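FOR IMMEDIATE RELEASE

Drotel opens sign-ups for The Empty Bin, a June drawer and counter clear-out

Free program returns for a second year. Pink trays, plain rules, no label maker needed.

Drotel, the home organizing service, is opening sign-ups today for The Empty Bin, its month-long clear-out for kitchens, desks and hall tables. Runs all of June. Free to join. Trays while they last - 800 this time.

The idea is the same as last year. One tray, one surface, one sitting. You pick the worst spot in the house (for most people its the drawer next to the stove), tip everything out, and only what you use goes in the tray. Whatever fits goes back. The rest goes to a new home, to the recycling, or into a box with a date on it.

Last June 109 households finished the full month. More started, plenty dropped off in the second week, and Drotel has shortened the program as a result. Three sessions a week now instead of daily. Each one takes as long as it takes to empty one drawer.

"People were buying containers first and sorting second," said Karim Ezzat, who runs the program. "Then you've got the same old batteries, only in a nicer box. So we start with a single tray and it has to be empty when you start. If there's already stuff in it, do that stuff first."

What's new this year

A different tray. Last year's was deep and people piled things up and lost the bottom layer, so the new one is a plain open rectangle, pink, with rounded corners and no dividers. Dividers were the most requested item in the feedback and the team talked it over for a long while. Decided against. They may turn up as an add-on in the fall, no promises.

A kitchen week. The second week is all kitchen: utensils, lids, spice packets, take-out sauces, the bag of bags. Ehab Shehata wrote the kitchen guide and will be answering questions by email through the week, mornings only.

"Lids are the hard one," said Shehata. "Match every lid to a pot before it goes back. No pot, no lid. I had 2 lids left over in my own kitchen and I still cant tell you what they belonged to."

A shared-house option. Roommates and families can sign up under one name and get one tray each, up to 3 trays per address. Please put the right number on the form, changing it later holds up the whole shipment.
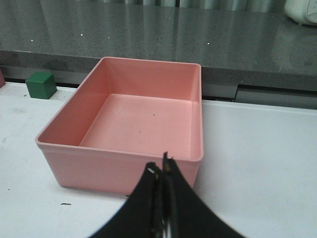

The Empty Bin tray on a white tabletop, with nothing in it yet.

How to join

Sign up on the Drotel site, under Programs. You'll need a mailing address and the name of the room you want to start in. Trays ship in the order forms come in. The printed guide goes in the same package, and a large-print version is avalable if you tick the box.

Already have a bin at home? Use that. Any open tray that fits on your counter is fine, and you can download the guide without ordering anything. Shoebox lids worked well for desk drawers last year.

Pick-up points: Sqalli on the lower level, next to returns, and the Clorkum front counter until 6 p.m. Trays only at both - for the guide, go through the site.

Closing evening

At the end of the month Drotel will hold an open evening at Clorkum, with a swap table for kitchen things and desk supplies. Clean items only please, and nothing with a cord. Doors at 5 p.m. Participants can bring a guest. Leftovers from the swap table get sorted the next morning and passed on.

About Drotel

Drotel helps households sort, clear and set up rooms they use every day, in person and by mail. Kitchens make up most of the work, followed by home offices and closets.

Media contact

Karim Ezzat, Drotel press desk. Interview requests for Ehab Shehata go through the same desk. Tray samples for reviewers on request, while stock lasts.

###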